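3.2 Sorting stations and materials

Households in the Altunholm trial were asked to separate kitchen and bathroom waste for 18 weeks, starting in December. Of the 179 households that signed up, 40 dropped out before the first weighing, most of them because of a move or a change of landlord. Jaunzems and Moulin had reported a similar loss in Tretach, where the bins were larger and kept in a shared hallway.

Each remaining household got a set of open bins and a one-page guide. We did not tell residents where to put the set. Figure 4 shows the three-bin layout. 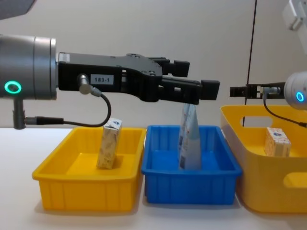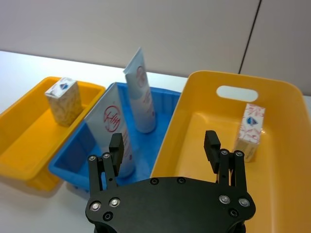

Figure 4. Three plastic bins in a row on a white tabletop, two views.

Placement had a clear effect on the weights. Households that kept the bins at counter height sorted more of their food scraps than those that used the floor or a closet, and the gap held after we adjusted for family size. Contamination was harder to explain. Coffee pods and coated paper made up most of the errors in both groups, even though the guide listed them by name. The weights by household are given in Section 4.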